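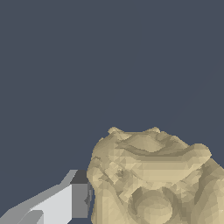
Set-Up Guide > Section 4: The Wrist View

4.1 Before you start

I'm assuming you've finished Section 3, so Stostatis opens without complaining and the arm loads. We'll be using the lumpy beige mesh from the samples folder. I love it for practice because it's all creases and bumps, and a plain cube will let you get away with anything!

1. Open the Scene tab and load the sample mesh.

2. Set the background to Plain. You can put a room in later, but for now you want nothing back there for the segmenter to chew on.

3. Switch the viewer to Wrist and leave it there for this whole section.

4. Type 944 in the Seed box. Any number works, but with mine your poses should match what I talk about below.

Note: If the mesh loads with big holes in it, your copy is from the November release. Grab the new one (Ailsa Moncrieff fixed the normals, bless her) and reload.

4.2 Checking the pregrasp pose

5. Click Plan, then Step. Don't click Run yet. Step moves the arm one waypoint at a time and waits for you.

6. Keep stepping until the planner status reads PREGRASP.

7. Look at both sides of the object. You want background showing between each fingertip and the mesh. Small gaps are fine, and they don't have to match.
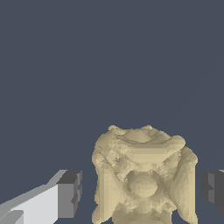
Figure 4-2. Fingers open on either side of the mesh, wrist view.

8. If a finger is buried in the mesh, press Back twice, open Planner > Margins and raise Side Clearance by one notch. Then plan again.

Caution: Don't fix this by dragging the mesh sideways. The planner keeps the old pose until you hit Refresh, so the picture looks great and the plan is still wrong. I lost a whole afternoon to that one.

4.3 Tuning the collision shape

The planner doesn't use every facet you see on screen. It wraps the mesh in simpler hulls, and if those are too coarse, it thinks the creases are solid all the way out.

9. Go to Perception > Hulls and set Max Hulls to 17. The default is 11, and that's a bit stingy for a shape like this.

10. Turn on Show Hulls and step through the approach again, watching the left fingertip as it gets close.
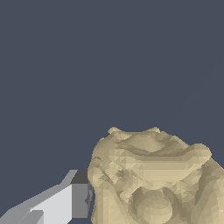

11. Turn Show Hulls off again when you're happy, or the viewer will crawl.

12. Set Plan Attempts to 1000 and click Save Profile. Give it a name you'll recognize next month (mine are all called "test," so do better than me).

Note: Saving a profile doesn't save the seed. Write that down somewhere.

Gripper force and closing speed are in Section 5. Leave both at their defaults until you get there.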